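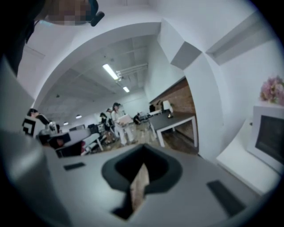

The hand-held gripper on the approach to the main office, seen from its own camera.

The fault showed itself on a Saturday, when one of the grippers at Kelmendi stopped agreeing with itself. The camera said the tool was moving forward through the office. The motion sensor inside the housing said it was standing still.

Kelmendi records people doing ordinary jobs with hand-held grippers, then uses the recordings to train robot arms. The tool is carried by a person, so there is no motor to run away and no arm to swing. That makes it easy to think of it as safe, and for the most part it is. The trouble came later, on an arm called Zolow, which had learned from the bad recordings.

Zolow was asked to put a cup on a shelf. It reached the shelf and kept going. The cup broke, the shelf came off one bracket, and the arm pushed on for 2 seconds before its force limit cut the power. The operator was standing outside the marked area and was not hurt.

The firm stopped work on the arm that afternoon and went back through the data. Of 517 recordings made that month, roughly 300 had the same fault. The picture and the position drifted apart a little at a time, so that by the end of a long walk between rooms the tool was thought to be well short of where it really was. Short recordings made at one table looked fine, and those were the ones being checked.

The cause was a connector on the sensor board, supplied by Zokura. It had worked slightly loose inside the housing and dropped readings when the tool was carried at walking pace. The software filled the gaps with the last good value and raised no warning.

Three things have changed. The connector is now glued. Any gap in the readings longer than 10 milliseconds ends the recording - the person holding the gripper hears a tone and starts again. And Zolow's force limit has been lowered, with a much shorter delay before it trips.

The last change is the one the operators had been asking for since March. The old delay had been set for a heavier job, lifting crates on the Endulura project, and was never put back.

The faulty recordings have been kept, but marked so that they cannot be used for training. Zolow is back at work with plastic cups.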